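Finding the thread (Sanna project, week 2)

I spent most of July teaching our little program, Sanna, to spot suture thread in wrist camera footage. Tobiloba Ogbonna and I labelled 3694 stills by hand, which took ages! Thin dark strands on red were the bit I worried about most.

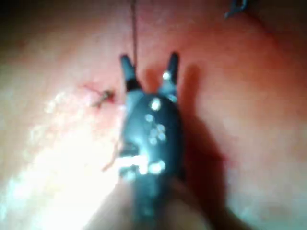
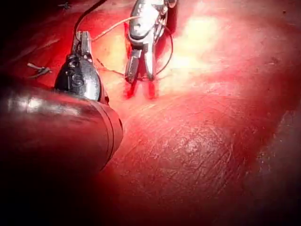
What we got

Sanna found the thread in 76 per cent of sharp stills but only 65 in blurred ones. I'd like to try short clips next.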